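Viagens e Visitas
Início Diário Arquivo Sobre mim Contacto

Uma manhã em Clitstead a ver robôs arrumar a casa (ou a tentar)
Março de 2020

Há anos que prometo a mim mesma ir ao dia aberto de Clitstead e há anos que arranjo desculpa. É longe, chove sempre, o comboio para em todas as estaçõezinhas (desta vez foram 48 minutos desde a última mudança, com um senhor a comer tangerinas ao meu lado, e eu cheia de inveja das tangerinas). Mas a minha cunhada mandou-me o programa, vi lá escrito "tarefas domésticas: onde estamos" e pronto, comprei o bilhete nessa noite. Quem lê isto há algum tempo sabe que tenho dois filhos, uma máquina de lavar que apita e uma relação muito má com o chão da sala.

O edifício fica atrás da estação, uma antiga fábrica de meias com janelas enormes. Na entrada dão-nos um autocolante com o nome, um mapa fotocopiado e um café fraquinho. Paguei 3 euros pelo bolo de limão e não me arrependo nada. O rés do chão era quase todo para crianças e para as escolas. O que eu queria ver estava no primeiro andar, na ala a que chamam Haruna, e lá fui eu escada acima com o bolo na mão até uma senhora muito simpática me pedir que o acabasse no corredor.

A nossa guia chamava-se Leilani Ruiz-Ortega e falava depressíssimo, de uma maneira contagiante. Éramos um grupo grande demais para o corredor, e ela começou logo por perguntar o que é que cada um queria que uma máquina lhe fizesse em casa. Passar a ferro ganhou por muito! Um rapaz disse "dobrar lençóis de elástico" e ouviu-se um gemido geral. Eu disse arrumar Legos, e ela riu-se e disse que então eu tinha vindo ao sítio certo. 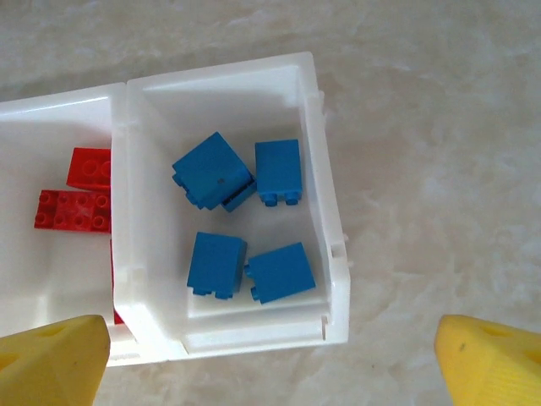

Arrumar, explicou-nos ela, é das coisas mais chatas de ensinar a uma máquina. Nós olhamos para uma peça caída de lado e a mão já sabe como lá chegar, ajusta-se pelo caminho, empurra a do lado com o mindinho sem pensar nisso. A máquina tem de decidir por onde entra, quanto abre, quando fecha, e se as peças vizinhas estiverem muito juntas a decisão fica logo mais complicada. Depois tem de largar, e largar também tem a sua ciência. Eu, que largo coisas o dia inteiro, fiquei a pensar nisto mais tempo do que devia.

Perguntei-lhe se não era mais fácil começar pela loiça. Fez uma careta. A loiça parte-se, escorrega, tem restos de molho, e há copos transparentes que as câmaras veem mal. Os brinquedos de montar aguentam quedas, têm cores que se distinguem bem e os tamanhos repetem-se, por isso dá para tentar muitas vezes sem estragar nada. Segundo ela, o projeto, que se chama Onent, já ia em 875 tentativas registadas desde julho, e foi muito clara a avisar que "tentativa" quer dizer isso mesmo. Há as que correm bem, há as que correm mal, e guardam-se todas.

Um senhor do grupo, que trabalha num armazém de peças em Skirkum, fez as melhores perguntas da manhã. Queria saber da velocidade. Lá no armazém dele, uma pessoa com prática separa uma caixa de parafusos misturados enquanto conversa sobre a bola, e ele não via como é que aquilo podia competir. A Leilani concordou com ele! Disse que para quantidades grandes de uma peça sempre igual já há máquinas muito boas, com tapetes e calhas, mas que ninguém vai pôr um tapete rolante na sala de estar. O que lhes interessa é a mistura, a desordem pequena e diferente todos os dias. O senhor ficou meio convencido. Eu também, meio.
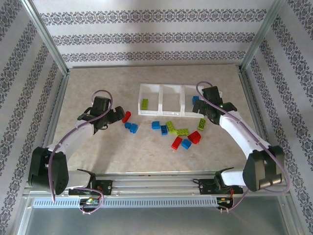

O que me fez mudar um bocadinho de ideias foi pensar na quantidade de coisas que já automatizámos sem dar por isso. A minha avó olhava para a máquina de lavar roupa como eu olho agora para isto, de braços cruzados, à espera de que se enganasse. E é um trabalho que conheço tão bem, o das pecinhas: azuis, vermelhas e verde-lima espalhadas pela mesa, um tabuleiro branco com divisórias logo ali atrás, e aquela preguiça enorme de começar. Se em vez de mim houvesse dois braços, um de cada lado, como ali, eu não me queixava. Só que na minha sala há também meias, um comando sem pilhas, migalhas e um gato, e foi isso que perguntei a seguir.

A resposta sobre o gato foi "ainda não", dita com muita delicadeza. Tudo aquilo funciona num espaço fechado, com a mesa sempre no mesmo sítio. Mudar a luz já pode dar problemas. Mudar a altura da mesa, idem. Levar aquilo para uma casa a sério, com tapetes e portas e crianças a correr, é outra conversa, e ela não quis dar datas por muito que insistíssemos (insistimos bastante, coitada).

Depois da visita havia uma conversa na sala grande, para cerca de 38 pessoas, e ficou gente encostada às paredes. Falou-se de preço, de quem arranja quando avaria, de cozinhas de hospital, de pessoas mais velhas que vivem sozinhas. Uma enfermeira reformada disse que não queria uma máquina a fazer-lhe companhia, queria uma que lhe apanhasse o que cai ao chão, e bateram-lhe palmas. Foi a parte de que gostei mais, confesso, mais até do que das máquinas.

Se quiserem ir: a entrada é gratuita mas convém inscreverem-se, a ala Haruna enche depressa e os grupos da manhã são mais calmos. Levem casaco, que o primeiro andar é gelado. Há bengaleiro, há casa de banho em cada piso e o elevador é lento mas funciona. Almocei uma sopa de ervilhas num café do outro lado da estação, muito boa, com pão quente, e apanhei o comboio das duas e pouco. Cheguei a casa e pisei um Lego no corredor, descalça.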